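Buying your first pair of hand-held grippers: what I'd spend on and what I'd skip

I get asked about this more than anything else on the page, even more than the bread bin thing, so I'm putting it all in one place. If you're planning to record handling work at home (picking things up, putting them down, over and over, for people who train robot arms), the equipment list looks scary the first time you see it. It doesn't need to be. I've set up two rooms for this now, one badly and one pretty well, and most of what I learned was about money.

Start with a budget in three envelopes. I mean real envelopes if you like, I used the backs of old ones. The first is for the grippers themselves. The second is for everything that touches the grippers, so pads, cables, gloves, spare screws. The third is for the stuff you're going to pick up. People put everything they have in the first envelope and then they're out buying fruit with grocery money in week two. Ask me how I know!

My split for the first setup was terrible. For the second one I put 507 dollars into envelopes two and three together before I even asked for a price on the grippers, and I slept much better.

Get a pair if you can possibly manage it. A single gripper is fine for finding out whether you like the work, but you'll want the second hand within days, and buying them separately meant I had two that didn't match. One closed a hair sooner than the other and it drove me up the wall. If you can only afford one now, ask the seller whether they'll hold the price on the second until you've saved up. Tala Sfeir got Grernix to do that for her just by asking nicely, and she's the shyest person I know.
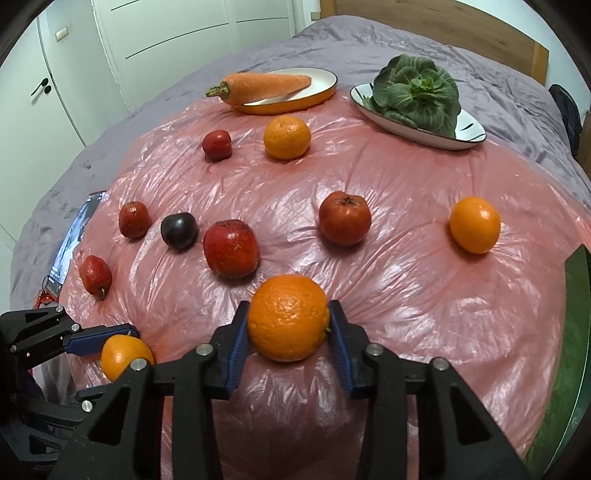

Pads are where your running costs hide. Find out what a replacement set costs before you order anything, and find out whether you can put them on yourself. Soft pads that grip well also pick up every bit of fluff in the house, so I wipe mine down with a barely damp cloth at the end of the day and leave them open overnight. I keep two spare sets in a sandwich bag with the date I opened it written on the outside. Ribbed or smooth is partly taste. I went ribbed for anything round and I've never wanted to go back.

Check the screws too! Mine work themselves slack if I've had a long week. Put the right driver in your budget, a decent one, because a cheap one chews the heads up and then you're really stuck. A little dab of nail polish across the edge of each screw head will show you if it's turned. (That's my aunt's trick for sewing machines, and it works on everything.)

Now, things to pick up. Please don't buy a fancy object kit to begin with. I looked at the Jardine one in November and it was lovely, all nested in a case, and it would have eaten the whole third envelope. Fruit and vegetables give you more variety for the money than nearly anything else. You get different sizes, shiny and dull skins, things that roll and things that don't. Buy mixed sizes on purpose. The bags of small apples and the loose big ones are both useful, and I'd take one large orange and one tiny one over a matching set any day.

Plastic or real? Eilidh Hepburn swears by pretend fruit because it's a one-time cost and you can leave it out over a holiday. I like real for the weight and for the fact that no two are the same, but real fruit bruises, and you have to plan for it. I allow 10 dollars a week and we cook whatever has been handled and is still good (washed first, obviously). If you have a small budget, do a mix and keep the real stuff for the days when you've got a proper long stretch of time.

A word about dishes. Don't buy any. Use the chipped ones, the odd ones, the one your sister-in-law gave you. An oval and a round are plenty to start, and a bit of pattern on them doesn't hurt.

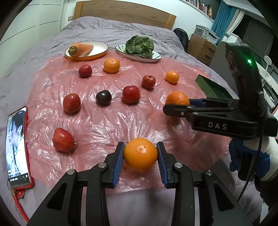 Then there's where you're going to work, and this is the part I got most wrong. I priced up a folding table from Ronurlow, with the adjustable legs, before I'd recorded a single thing. I could have waited. Try the surfaces you already own first, at different heights, and keep notes on what your back says after an hour. You may find the people you're recording for want a variety of ordinary places anyway, and a shiny new table is no help with that. Covers are cheap and change the feel of a surface completely: an old sheet, a plastic tablecloth, a bit of felt. I keep mine rolled up in a tube so they don't take up a drawer.

Cables! Measure from where you'll stand to where things plug in, then add a good arm's length. A cable that's too short tugs at your wrist all session, and one that's far too long ends up under your foot. I use the soft hook-and-loop ties and no tape, which leaves gunk.

Gloves are worth buying in more than one size if anybody else is going to take a turn. Get the thin knitted sort with a grippy palm and check that you can still squeeze the handle all the way. My first pair was so thick that my hands ached by lunch — I thought I was just getting old. They go through the wash inside out, cold, and dry on the rack.

Storage is the last thing and it costs next to nothing. The Grurnness case that was offered with my second pair was about 90 dollars and I said no thank you. A deep drawer lined with a folded bath towel has done the job ever since. Lay them flat with the jaws slightly open so the pads don't press against each other.

Before you place the order, write down what you'd need to replace in the first three months and get a price for each item. If the seller can't tell you what a set of pads costs, or says they'll get back to you and doesn't, I'd take my envelopes somewhere else.

I'll do a separate page on washing the covers, as the plastic ones need a bit more care than you'd think.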